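Section 4. Setting Up and Using the Sirnalska Board

4.1 Before you start

The Sirnalska is a plank board for sorting and setting out small table items at floor level. It is supplied with the Heywood floor set, order no. 3418. Use it on a flat floor or on low-pile carpet.

CAUTION: Do not stand or kneel on the board. The seams between planks can open under a point load.

4.2 Placing the board

1. Lay the board with the finished face up. The underside carries the Stoltimetti stamp.
2. Keep 40 cm of clear floor on the side you will work from.
3. Press down on each corner in turn. If a corner rocks, move the board or smooth the carpet under it.
4. Wipe the surface with a dry cloth along the grain.

Note: On carpet, check the corners again after the first hour. Deep pile may settle unevenly and is not recommended.

4.3 Setting out the items

1. Put the plate down first, away from the edges of the board.
2. Stand the glass on the plate. Tall glasses go on the plate only, never across a seam.
3. Fold the cloth and lay it on the plate beside the glass.
4. Place small boxes flat next to the plate. They may touch each other.
5. Place cups last. A cup may stand upright or lie on its side. A cup on its side must be at least 12 cm from the edge of the board.

CAUTION: Do not slide glassware over the planks. Lift it clear of the surface and set it down again.

4.4 Reducing the layout

For a small layout, leave out the plate and glass and use one cup and one block. Stand the block upright with the cup beside it. Leave enough room between them to pick up either one without moving the other.

4.5 Clearing and care

1. Remove glassware first, then the plate, then the remaining items.
2. Check the seams for crumbs and grit. Use a soft brush. Do not use a knife or other metal tool.
3. Wipe up spilled water at once.
4. Oil the board every September with Cestberg board oil or a similar product. Let it dry overnight before use.
5. Light scratches can be sanded out with 800 grit paper, working with the grain. Oil the sanded area afterward.

Note: The color of the wood will darken slightly after oiling. Do not store the board upright against a radiator or in direct sun. 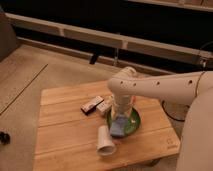
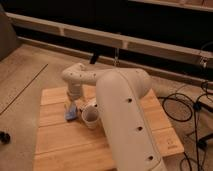 Fig. 4-1 (first picture): layout with plate and glass. Fig. 4-2 (second picture): small layout with upright cup.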